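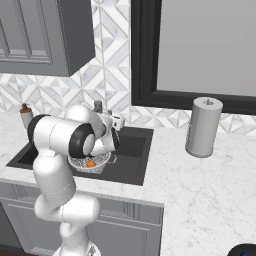 5.3 Recording examples in the simulated kitchen

Before you start, check that the Skinarness server is running and that the project "Nedby sink" is open. One example should contain one full attempt, from the start position to the release of the object.

1. Choose the task from the list on the left. For beginners we recommend "Take object out of sink basket".

2. Press Reset. The program loads the kitchen and gives the object a new position in the basket.

3. Put the arm in the start position with the Home key. Wait until the status line shows Ready.

4. Press Record and move the gripper over the basket. Move slowly near the rim and the faucet – the arm can collide with both.

5. Close the gripper on the object, lift it straight up and carry it to the counter on the right side of the sink.

6. Open the gripper, then press Stop. Mark the example as Good or Failed.

Note: Do not delete failed examples. Ornotum keeps them in a separate folder and they are used for testing from version 26.

Note: A training set needs over 200 good examples for each task. If 2 persons record the same task, each must use an own operator number.

Caution: An example longer than 4000 steps is not saved. The program gives no warning before this limit, so please look at the step counter during recording.

Caution: Do not change the camera view between Record and Stop. When the view is changed, Baptiste rejects the complete example at import (see 5.5).

7. When the session is finished, choose File, then Export, and wait for the message "Export complete" before you close the window.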